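Gaurav Joshi
Some notes on getting caps made for a small club, after doing it for the Getbridge walking group. Numbered so you can skip to the bit you need.

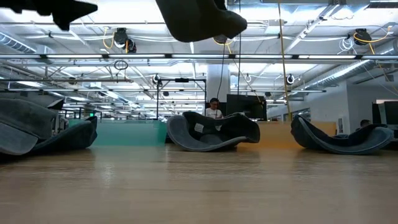

1/ Start with the minimum order. Most places we asked wanted 100 caps before they'd put a logo on anything. We have nowhere near that many regular walkers. Dramani would do 20, at a higher price each, and that's who we went with.

2/ Dark colours were the easy choice. We walk on dirt tracks and a pale cap looks grubby by the end of summer. The downside is heat. A couple of our members stick to broad-brimmed straw hats and I'm not going to argue with them.

3/ Sizing. Everyone says one size fits all. It doesn't. Ask for a sample before you pay and pass it around at morning tea. Two people in our group couldn't get it on comfortably, so we asked for a deeper crown.

4/ Embroidery costs more than a print but it holds up in the wash. Keep the design simple. Our first version had the name, a hill, a creek and a bird. The supplier wrote back and said the bird would come out as a blob — fair enough. We kept the hill.

5/ The set-up fee is separate from the price per cap. Ask for it in writing. Ours was around $200 and it wasn't on the first quote. You only pay it once if you keep the same artwork, so don't fiddle with the logo the following year.

6/ Allow more time than they tell you. We ordered in February and were still chasing the proof weeks later. If you want them for a particular event, count back and add a month.

7/ Collect the money first. I didn't, and I spent two walks going up and down the line with an envelope.

8/ Washing: cold water, by hand, a bit of dish soap on the sweatband. Dry it over a bowl so it keeps its shape. Keep it out of the dryer.

9/ A cap leaves your ears and the back of your neck bare. Put sunscreen on both, or wear a collar you can turn up.

10/ We'll be taking names for a second order at the Mevina loop walk, 8 am at the bottom car park. Same colours, same hill.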